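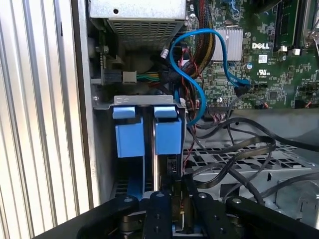
Olham女篮的训练馆早上七点开灯，Evie Goodall通常比灯早到几分钟，坐在门口的长椅上缠脚踝。她今年三十一岁，打后卫，去年五月在客场对Sedgwick的比赛里撕裂了左膝前十字韧带，缺席了整整一个赛季的前半段。

“我当时听见响了一声，”她说，“裁判没吹，对方继续打快攻，进了。我趴在地上还在想那个球该谁回防。”

手术之后的头两个月她没有进过球馆。俱乐部给她安排的体能教练是Roel Van Damme，比利时人，以前带过排球队。他的计划写在一张A4纸上，贴在她家冰箱门上，前六周没有一项跟篮球有关。

“直腿抬高，一天200次，分四组，”Goodall说，“我打职业十年，没做过这么无聊的事。Roel每天晚上发消息问我做了没有，我有两次撒谎，他都看出来了。”

Van Damme对此的说法是：“第二天量一下大腿围就知道了。”

第五个月她开始定点投篮，先坐在椅子上投，再站着投，不许起跳。她自己记数，本子上第一周写的是914个，命中567个。主教练Ehab Bouazza看过那个本子，没有评价命中率，只问她为什么左侧底角投得那么少。

“她一直不喜欢左底角，受伤以前就这样，”Bouazza说，“我告诉她，反正现在跑不了，正好把这个补上。”

今年她复出后的三分有不少来自左底角。问她是不是该感谢教练，她想了一下，说那个位置的地板比右边滑，她到现在还是不喜欢。

复出战的对手是Markance，主场，最多能坐3000人的球馆来了大半。Bouazza原定让她打八分钟，最后打了十一分钟，得四分，三次失误。其中一次是传球给Miyuki Wada，球直接飞出了底线。

“我以为她会空切，她站着没动，”Goodall说。

Wada是她缺阵期间签下的控卫，之前两人没有一起打过正式比赛。“她喊了一个战术名字，我没听过，”Wada说，“后来才知道是两年前的老战术，教练早就不用了。晚上她把以前的叫法全发给我，我看了一遍，有一半跟现在的重名。”

两人现在每天训练后多留二十分钟，练挡拆后的第二传。助理教练Kári Kirkegaard负责站在罚球线上当防守人，他身高两米零三，Wada说从他头顶上根本传不过去，只能击地。

关于合同，Goodall说得不多。她和Olham的约到赛季结束，俱乐部提出续一年，她还没有签，想先看膝盖能不能撑完背靠背的客场。上一次连打两场之后，膝盖肿了一天半，冰敷后消了。Van Damme认为这在预期之内，Bouazza的意见是下次第二场让她少打五分钟。

“他们俩商量好就行，”她说，“别在暂停的时候商量。”

采访到八点一刻结束，队友陆续进馆，她去左底角捡了一个球。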